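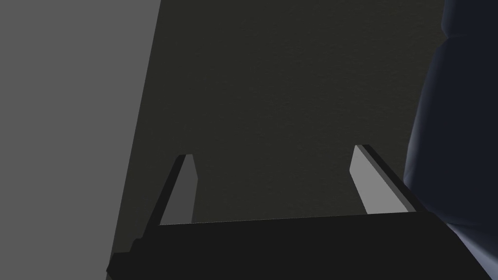

Yasmine Fawzy
Lecturer in Event Planning, Sandbridge College

Chapter 4
Seating the Guests

A seating plan starts with the guest list and the floor plan of the hall. Until both are settled, any chart you draw will have to be drawn again. At most weddings the replies come in late, so the planner should set a firm reply date with the couple and hold to it – a week of phone calls usually follows anyway.

This chapter uses one wedding throughout. The Brandes reception was held in September at the Steltetberg, a hall with one main room and a narrow gallery. The couple first wrote down almost 400 names. The final list was much shorter, and 37 of those guests were children.
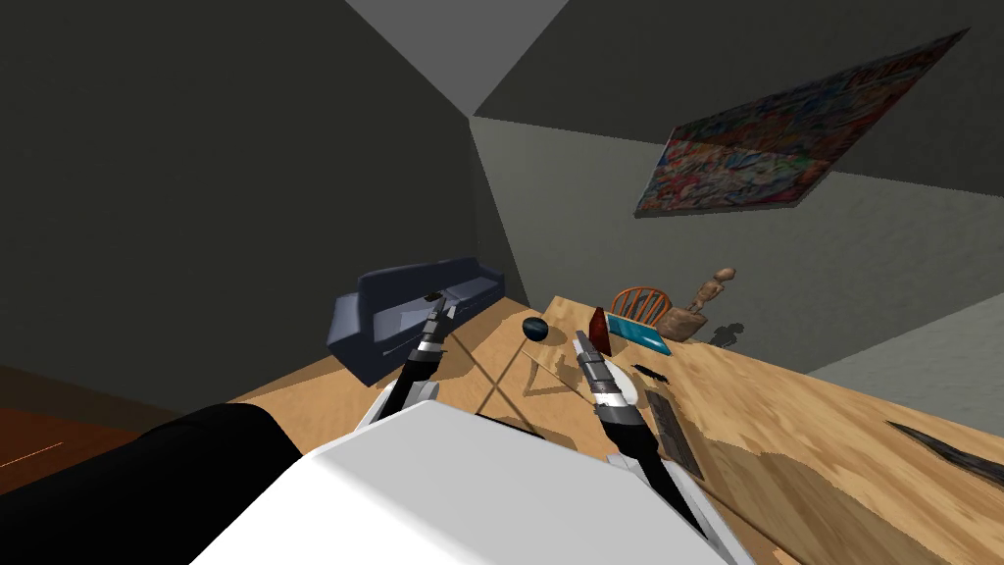 Should the couple choose every seat themselves?
Most couples do better to assign tables and let guests pick their own chairs. Full place cards are worth the work only when a plated meal is served and the kitchen must know who ordered what.

The Brandes family chose a plated meal, so each guest had a card. The planner sorted the list into households first, then into groups of people who already knew each other. Seven guests had come alone and knew only the bride. They were placed at two tables near the front, next to her college friends. 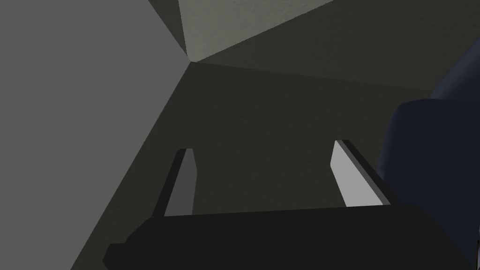
Older relatives were moved away from the speakers and closer to the doors. Parents with small children asked for the gallery side, where there was room for strollers – a request that changed four tables and the path the servers took. Section 4.1 begins with the floor plan and shows how to mark those paths before any names are added.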